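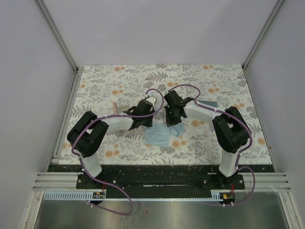
노스타노 공개일에는 누가 올 수 있습니까?

미리 신청한 분이면 소속과 전공에 관계없이 올 수 있습니다. 초등학생은 보호자가 함께 와야 하고, 단체는 담당자 한 분이 명단을 모아 보내 주시면 됩니다.

노스타노 소개

노스타노(Nostano)는 두 팔 로봇으로 천을 다루는 작업을 연구하고 가르치는 회사입니다. 수건, 행주, 얇은 포장천처럼 모양이 정해지지 않은 물건을 로봇이 집고, 펴고, 옮기게 하는 일을 합니다. 직원은 아홉 명이고, 작업실과 교육실이 같은 층에 있습니다.

회사는 나탈리 모랭(Nathalie Morin)과 니발두 킨타나(Nivaldo Quintana)가 함께 세웠습니다. 모랭은 섬유 공장의 검사 설비를 만들던 사람이고 킨타나는 대학에서 로봇 제어를 가르쳤습니다. 처음에는 공장에 검사 장비를 납품할 생각이었는데, 검사대 위에 천을 펴서 올려놓는 일이 매번 사람 손으로 돌아가는 것을 보고 방향을 바꾸었습니다. 검사는 기계가 하고 천을 까는 일은 사람이 하는 공장이 지금도 많습니다.

딱딱한 상자는 한 군데를 잡으면 전체가 따라옵니다. 천은 잡은 곳만 올라오고 나머지는 접히거나 처집니다. 같은 천을 같은 자리에 놓아도 주름이 매번 다르게 생기기 때문에 동작을 한 번 외워 두는 방식으로는 잘 되지 않습니다. 저희는 사람이 로봇 팔을 조종해 작업을 해 보이고, 그 기록으로 로봇을 학습시키는 방법을 씁니다. 현재 교육용으로 정리해 둔 시연 기록은 3032건입니다. 실패한 시연도 따로 표시해서 남겨 둡니다.

공개일이 생긴 과정

첫 공개일은 2023년 1월에 열었습니다. 거래처인 체이(Tsai) 쪽에서 담당자들에게 작업을 한번 보여 달라고 요청했고, 이왕 작업실을 치우는 김에 근처 학교에도 알린 것이 시작이었습니다. 그날 신청자는 19명이었습니다. 의자가 모자라서 교육실 의자를 가져다 썼고, 설명할 사람이 한 명뿐이어서 뒷줄에서는 말이 잘 들리지 않았습니다. 설문지에 그 이야기가 가장 많이 적혀 있었습니다.

그 뒤로 진행 방식을 조금씩 고쳤습니다. 지금은 설명하는 사람과 조종하는 사람을 나누고, 한 조의 인원을 줄이고, 손목 카메라 화면을 옆 모니터에 띄웁니다. 작업대 앞에 모두가 한꺼번에 서면 뒤에서는 아무것도 보이지 않습니다. 조를 나누고 나서 시간이 더 걸리게 되었지만 질문도 늘었습니다.

공개일 담당자는 예팅옌(Yen-ting Yeh)입니다. 원래는 시연 기록을 정리하는 일을 맡고 있고, 공개일이 있는 주에는 신청 접수와 조 편성을 같이 합니다. 답장이 하루 이틀 늦을 수 있습니다.

시연에서 보는 것

시연은 두 팔로 천을 다루는 작업입니다. 작업대에는 일부러 식물무늬가 있는 바닥을 씁니다. 무늬 없는 바닥에서만 연습한 로봇은 식탁보 위에 천이 놓이면 어디까지가 천이고 어디부터가 바닥인지 헷갈리는 일이 잦습니다. 가정이나 식당에서 쓸 로봇이라면 무늬 위에서 일할 수 있어야 한다고 보고 있습니다. 방문객 중에는 바닥이 예쁘다고 하시는 분도 계신데, 고를 때는 잎 모양이 가늘고 복잡한지를 먼저 보았습니다. 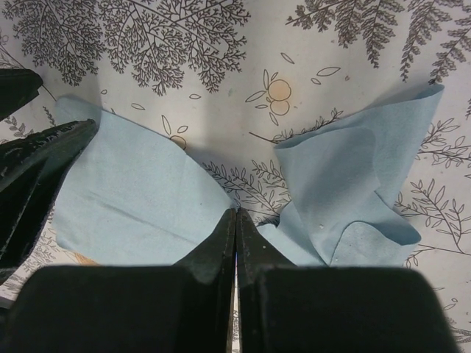

조종은 티보르 언털(Tibor Antal)이 주로 맡습니다. 조종하는 사람은 두 팔을 동시에 움직이며, 한쪽 집게로 천을 누르거나 잡은 채 다른 쪽으로 가장자리를 찾습니다. 사람은 손끝 감각으로 천이 한 겹인지 두 겹인지 알지만 조종자는 화면과 눈으로 판단해야 합니다. 그래서 처음 해 보는 분은 대개 너무 깊이 집습니다. 두 겹을 한꺼번에 집으면 아무리 당겨도 펴지지 않고 덩어리째 움직입니다.

집게가 천 위에 있을 때 바로 닫지 말고 잠깐 멈추라는 말을 자주 합니다. 멈춘 사이에 높이와 방향을 한 번 더 맞추는 것입니다. 언털은 이 동작을 설명할 때 말을 거의 하지 않고 세 번쯤 반복해서 보여 주기만 하는데, 글로 길게 적은 안내문보다 그쪽이 낫다는 의견이 많아 안내문은 반 쪽으로 줄였습니다.

시연은 보통 다음 순서로 진행합니다.

작업실 안내와 안전 설명
조종자 시연
방문객 조종 체험
학습된 동작 시연
기록 화면 보기와 질문

조종 체험은 희망하는 분만 합니다. 보고만 가셔도 됩니다. 학습된 동작 시연은 성공하지 못할 때가 있습니다. 그럴 때 작업을 다시 시작하기는 하지만 될 때까지 반복하지는 않고, 그 기록을 그대로 다음 순서에서 함께 봅니다. 어디에서 어긋났는지 찾는 과정도 저희 일의 일부입니다.

기록 화면에서는 같은 순간을 여러 카메라로 나란히 봅니다. 작업대를 전체로 보는 카메라에서는 두 팔의 위치 관계가 잘 보이고, 손목에 달린 카메라에서는 집게 끝과 천의 거리가 잘 보입니다. 한쪽에서는 천을 잡은 것처럼 보였는데 다른 쪽에서 보면 바로 옆을 지나간 경우도 있습니다. 학생들이 가장 오래 머무는 순서이기도 합니다.

작업실과 장비

작업대는 알루미늄 골조로 짠 칸 안에 있고, 두 팔은 앞쪽 검은 판에 볼트로 고정되어 있습니다. 뒤와 양옆은 흰 벽입니다. 벽을 흰색으로 둔 것은 사람이 지나다닐 때 배경이 바뀌지 않게 하려는 것입니다. 보라색 케이블은 팔을 따라 흰 타이로 묶되 관절이 도는 만큼 여유를 남깁니다. 초기에는 너무 팽팽하게 묶어서 커넥터가 빠진 적이 여러 번 있었습니다. 케이블 길이를 정하는 요령은 교육 과정에서 따로 다룹니다.

정비는 마르티누스 스와네풀(Marthinus Swanepoel)이 합니다. 집게 안쪽 면의 마모, 볼트 풀림, 케이블 눌림을 정해진 표에 따라 확인하고, 공개일 전날에는 팔을 끝에서 끝까지 천천히 움직여 봅니다. 점검표는 교육생에게도 같은 것을 나누어 줍니다.

시연 기록을 모으고 재생하는 프로그램은 제트베르그(Jetberg)라는 이름으로 사내에서 만들어 쓰고 있습니다. 화면 구성이 다소 투박합니다. 외부에 판매하지 않으며, 교육 과정 수강생은 과정이 끝날 때까지 쓸 수 있습니다. 수강생이 만든 기록은 본인이 가져갈 수 있고, 저희 쪽 자료에 넣을지는 동의서로 따로 여쭙니다.

교육 과정

교육은 입문과 실습으로 나뉩니다. 입문은 로봇을 처음 만지는 분을 위한 과정이고 프로그래밍 경험을 요구하지 않습니다. 조종 장치 쓰는 법, 비상 정지, 카메라 위치 맞추기, 짧은 작업 기록하기를 배웁니다. 실습은 입문을 마친 분이나 비슷한 경험이 있는 분이 들으며, 작업 하나를 정해 기록을 모으고 학습 결과를 확인하는 데까지 갑니다. 다음 실습 과정은 4월에 시작합니다.

실습에서 고를 수 있는 작업은 한 팔로 천 옮기기, 두 팔로 펴기, 다른 물건 옆에 놓인 천 집기 등입니다. 마지막 작업이 가장 까다롭습니다. 작업대에 물건이 더 있으면 팔이 지나갈 길이 좁아지고, 천이 물건에 걸리거나 물건을 덮어 버립니다. 반투명한 물건은 바닥 무늬가 흐리게 비치거나 빛이 반사되어 카메라로 경계를 잡기가 어렵습니다.

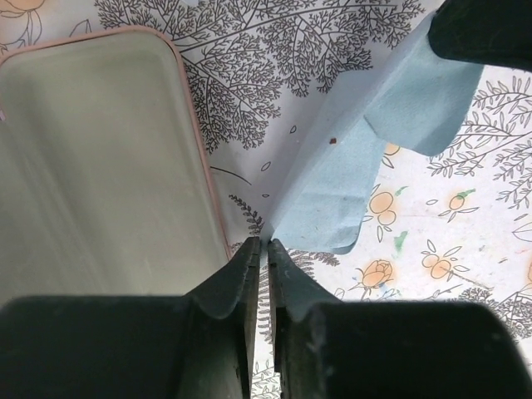 과정을 마친 뒤에 무엇을 할지는 수강생마다 다릅니다. 세탁 공장의 설비 담당자도 있었고, 졸업 과제를 준비하는 학생도 있었고, 은퇴 후에 취미로 배우러 오신 분도 있었습니다. 저희는 수료증을 드리지만 취업을 알선하지는 않습니다. 문의가 잦아 여기에 적어 둡니다.

함께 일하는 곳

체이와는 포장천을 펴는 공정에 대해 시험을 같이 하고 있습니다. 진행 중인 시험의 내용은 공개일에서 다루지 않습니다. 긴드게이트(Gindgate)는 저희 작업대의 골조와 배선 덕트를 맞춰 주는 업체이고, 작업대를 옮기거나 늘릴 때마다 도면을 같이 봅니다. 두 곳 모두 공개일에 직원이 오는 경우가 있으니 궁금한 점이 있으면 직접 물어보셔도 됩니다.

학교 단체 방문은 공개일과 별도로 받습니다. 학급 전체가 한 번에 들어가기에는 작업실이 좁아서 두 조로 나누고, 한 조가 시연을 보는 동안 다른 조는 교육실에서 기록 화면을 봅니다. 인솔 교사께서는 한 조에 한 분씩 계셔야 합니다. 점심 식사 장소는 제공하지 않습니다.

방문 전에 읽어 주세요

참가비는 개인 3000원이며 현장에서 냅니다. 학교 단체는 받지 않습니다. 소매가 넓은 옷과 긴 목걸이는 피해 주시고, 머리가 긴 분은 묶어 주세요. 머리끈은 입구에 있습니다. 팔이 움직이는 동안에는 바닥의 노란 선 안으로 들어갈 수 없습니다.

작업실 안에서 사진을 찍으셔도 됩니다. 플래시는 꺼 주세요. 카메라가 그 빛까지 기록해서 해당 시연을 버려야 합니다. 다른 방문객의 얼굴이 나오는 사진은 올리기 전에 당사자에게 물어봐 주시기 바랍니다.

주차 공간은 건물 뒤편에 있으나 몇 대밖에 세울 수 없습니다. 휠체어를 이용하시는 분은 신청서에 적어 주시면 화물 승강기 쪽 문을 열어 두겠습니다. 작업대 높이가 고정되어 있어 앉은 자리에서는 안쪽이 잘 안 보일 수 있으며, 이 경우 모니터를 앞쪽으로 옮겨 드립니다.

신청과 취소는 홈페이지의 방문 신청란에서 할 수 있습니다. 자리가 다 차면 대기 명단에 올려 드리고, 취소가 생기면 순서대로 연락드립니다. 신청서의 질문란에 미리 적어 주신 내용은 예팅옌이 모아서 시연 담당자에게 전달합니다.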